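Lists > Rundeck Robotics Club > Simulation group > Thread

Re: Gripper camera view and the vase task
From: Inna Boiko
To: simulation group
4 Oct 2021

3 replies | 0 shares

Hi Eliseo, hi all,

Replies under your points below. I have left out the part about room bookings, which Annelore is dealing with.

Eliseo Quintero wrote:
> I ran the grasping task from the Goltano starter pack again and my
> results don't match Fenna's. She gets a stable hold on nearly every
> object. With mine the gripper closes and then the object creeps
> downwards over the next second or so. I haven't changed the control
> script. I did load the new set of objects, the ones with curved
> outlines, and I turned on the view from the gripper.
>
> Also, do we hand in the log files or only the written report?

I think the creeping comes from the new objects and your script is fine. The old set was mostly boxes and straight cylinders, where the fingers meet a flat face or at least a constant width. The new ones change width along their length. If the contact is close to the narrow end, a small error in height changes the gap the fingers have to close, and the default closing distance was chosen for the boxes.

Rebecca and I both loaded the vase-like object last night to check. Mine is paler than hers because she has her own lighting file, but the shape is the same. 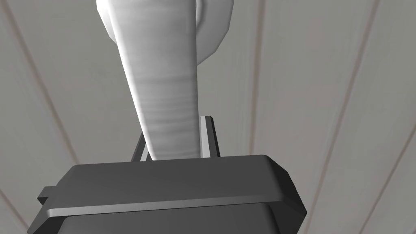

Does the physics step need to be changed for the new objects? Leave it at 1000 steps per second for now, and only go to 2000 if the contact is still jittering after you have fixed the closing distance.

Doubling the step rate makes each run slow on the club machines, and it can hide a bad friction setting, so I would try the cheap things first. In order:

1. Open the object file and check the friction value. In the first upload it was left blank for several objects, and the simulator then fills in a low default. Fenna has the corrected files, so that alone may explain the difference between you.

2. Set the closing distance per object. There is a table for this in the Marino folder. Copy the line for the nearest shape and adjust it.

3. Plot the finger force for one whole run. If it drops to zero and comes back, you are losing contact. If it stays steady and the object still moves, look at friction again.

Please keep the gripper view switched on. I know it slows the drawing down, but the side camera often hides one of the fingers, and last May we lost most of an evening to a fault that we would have spotted from below.

On the report, hand in both. The write-up should be roughly 800 words, with your settings in a table at the end. Put the logs in the shared folder under your own name and don't attach them to emails to this list, as the archive rejects large messages. The marking scheme is the one from 2020 with one change: you now have to include at least one failed run and say what you think went wrong. Eliseo, you already have that.

Eliseo Quintero wrote:
> Is the Brono arm model going to be used in the final, or do we stay
> with the bare gripper?

Bare gripper for this task. The full arm comes in with the next one, when you have to plan the approach as well. Anyone who wants to look at it early can load it, but the joint limits in that file are still wrong and I wouldn't spend time tuning anything against it. Annelore has a list of the faults found so far and would be glad of more.

One request for everybody. When you report a problem here, please give the object name, the step rate and the version of the starter pack you are using. Two people were on the old pack last month and we spent a long thread comparing results that could never have agreed.

Eliseo, if the corrected file doesn't cure it, send me the force plot and I'll run your script on my machine.

Inna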